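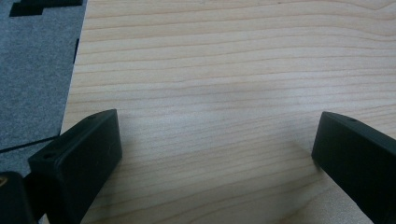 Is visual odometry good enough to drop the external tracker? On textured surfaces, usually. On plain ones I wouldn't bet a dataset on it.

Carter Carrier
August, 9:40 pm

Search posts Go

Jonitz says its new tracker "handles low-feature scenes." Low compared to what? Wood grain is all parallel lines. Great constraint one way, mush the other.

I ran 2,126 frames through it. Drift was fine until the tool came in close, then the pose slid along the grain and the confidence score never budged.

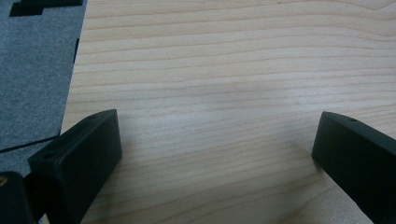 The score is my real gripe. Ondby's planner trusts it blindly, so a bad pose goes straight downstream.

Raised the keypoint floor from 5 to 25. It now fails loudly, which I can live with. Jonitz support suggested "better lighting." Sure.

Config diff goes up tomorrow. Still not buying the demo video.

© Carter Carrier | Contact | Back to top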